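Stukura workshop, Bench 2
Jun 20, 2022

Arm on the set-up job all day, Syahrul on the laptop, me on the bench. Gunther came over from returns after lunch and stayed until we packed up. Job is the same as before: used rental set, pieces standing on the mat in whatever order, arm shifts them one at a time to the square it is given. Black side first, since the dark pieces are the ones it has trouble with.
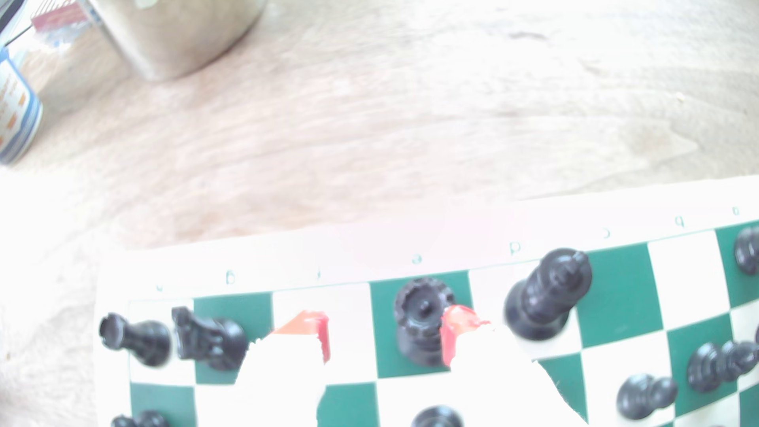
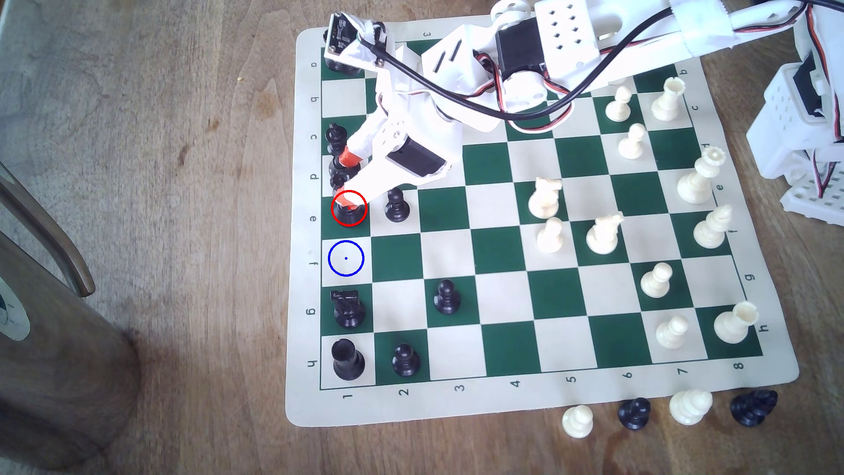
Picking in the back rank

Red circle is the piece to take, blue circle is where it should go. In the second picture that is e1 to f1. Short move, but the fingers have to go down between neighbors, and the piece on d1 is tight against the upper finger. Moves like this need either a thinner finger or a different order. Syahrul wants to try the order first: clear the crowded rank from one end, park pieces further out on the mat, then bring them in. Costs extra moves but no new parts.

Pieces on their sides are still a person's job. The first picture has a rook and a knight lying down at the left and pawns down at the right. The arm has no routine for standing a piece up and I don't want one yet. For now the rule is stop, stand the piece up by hand, restart. Restart takes too many clicks. Syahrul will put it on one key.

Bright light washes out the white parts of the gripper on the camera, see first picture. Try the lamp lower tomorrow, or matte tape on the housing.

Log for the day: 255 picks attempted. I have not split them by type of piece yet. Do that before anyone quotes a success rate.

What it means for the returns bench

Long talk with Gunther Heitmann about this, writing it down while I remember.

Returns handled 1,590 rental sets last season. Every one gets laid out on a mat, checked for missing or chipped pieces, and bagged. A good day by hand is 42 sets. The arm is nowhere near that and may never be. What Gunther would like is for it to do the laying out overnight, so the morning shift walks in to boards that are ready to check.

His worries, as he put them:

– The checking happens while people lay out. You feel a loose felt or a light weight in your hand. If the arm does the handling, somebody still has to pick up every piece, so where is the saving?
– His two part-timers were told in January that their hours would not change. He wants that in writing before the arm goes near the returns room.
– Standing up fallen pieces for a machine is a dull way to spend a shift. If that is the new job he wants it rotated, 60 minutes at most.

I agree with the first one and had not thought of it. Possible answer is a scale under the drop-off spot. Asked Syahrul Lumbantobing, he says the Sperling load cell in the drawer might do, but he doubts it is fine enough for pawns.

The hours question is not ours to settle. I will bring it up with the Gulitz office and copy Gunther in.

To do

Piece order test, crowded rank from one end (Syahrul)
Restart on one key (Syahrul)
Lamp height, tape on housing (me)
Split the pick log by piece (me)
Dig out the load cell, weigh a good pawn and one with the weight missing
Gunther to lend us a bag of rejects from returns
Ask whether the Stivell mats are all the same square size. The calibration depends on it.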